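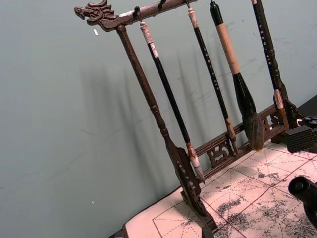
Uvach Calligraphy and Brush Painting Circle
Minutes of the November meeting
Upstairs room, 7 pm

Chair: Anqi Wei
Apologies were read out and the October minutes were agreed with one correction (the ink order was for sticks as well as bottles, and both have come).

1. Matters arising
The new felt mats are lovely and everybody wants one. Anqi has asked Darurent whether the price holds for a second batch. The radiator by the window is working again, hooray. The key to the tall cupboard is still missing and we will pay for a new lock if it hasn't turned up by next month.

2. Winter show
This took up most of the evening and there was a real buzz about it. Jurero Hall have offered us the long room for 5 days, with the side room thrown in for demonstrations. We said yes on the spot. Members may put in up to 2 pieces each, mounted or on a hanging scroll. Framed work is welcome too but it needs proper cord on the back, as the hall won't allow nails.

There was a long and very happy discussion about the theme. "Rivers" and "First Snow" were both popular. After a show of hands it will be "First Snow", and the river people are invited to paint a frozen one. Poems may be in any script. Several members would like to try seal script for the first time and Anqi has offered to stay on after the next session to get them started.

Labels: title, name, and a translation in English if there is writing. Please keep translations short – last year one was longer than the scroll.

3. Beginners' table
Almost 12 people have put their names down for the spring beginners' course, our best response yet! We agreed to run it in the small room before the main session, starting with how to hold the brush and the basic strokes, then on to the character for "forever" in week two. Paper will be the cheap practice kind from Wan. Beginners may borrow brushes for the whole course.

4. Brush care
A reminder came out of item 3. Rinse in cool water until it runs clear, shape the tip with your fingers and hang the brush point down. Please don't stand wet brushes in the jar, it ruins the glue.
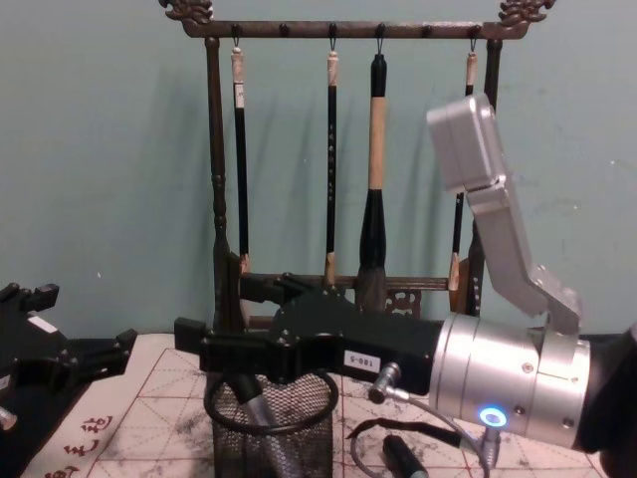 Brushes hanging on the carved rack, with a practice mat on the table.

5. Any other business
The swap box was a hit and will be back. Someone left a grey scarf in October. A trip to the paper makers at Wan was suggested for early spring and got a cheer; Anqi will ask about group visits and whether we can have a go at pulling a sheet ourselves.

Tea and biscuits: the ginger ones again, please.

Next meeting: same room, 7 pm. Bring a draft for the show, however rough.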